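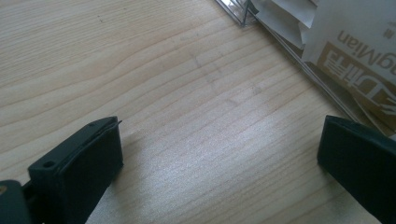
5. Hooping and first stitch-out (Amaral jacket hoop)

Rev. 24/10/2021, L. Barros

Read section 4 first. Machine OFF until step 6.

1. Loosen hoop screw. Don't take it all the way out.
2. Cut backing bigger than the hoop on every side. Cutaway for denim and wool, tearaway for cotton.
3. Backing down, jacket panel on top, right side up. Smooth it flat. No pulling.
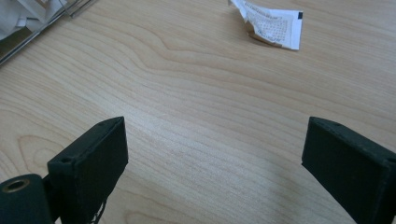 4. Press inner ring in. Fabric should be snug, not streched. Tighten screw by hand only.
5. Slide hoop on the arm till both clips click. Lining out of the way!! Most common mistake by far.

CAUTION: Keep fingers and sleeves clear of the needle. Snaps, zippers and studs inside the stitch area will break it.

6. Power on. Load the Kekthorpe test motif, 4000 stitches.

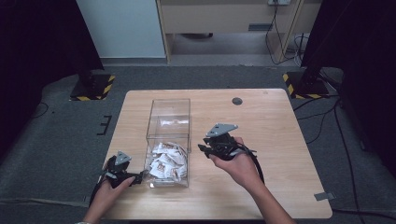 Clear box on table, printed paper pieces inside

7. Run the trace. If the foot touches the hoop anywhere, stop and re-center.
8. Set speed to 24 for the first run. Up to 78 once tension looks right.

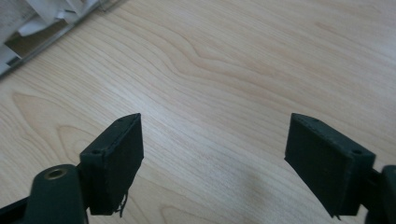

9. Press start. Watch the first color all the way thru. Top thread looping underneath = re-thread, foot up.

NOTE: Metallic thread, see section 7. Ruvetti bobbins don't fit this model.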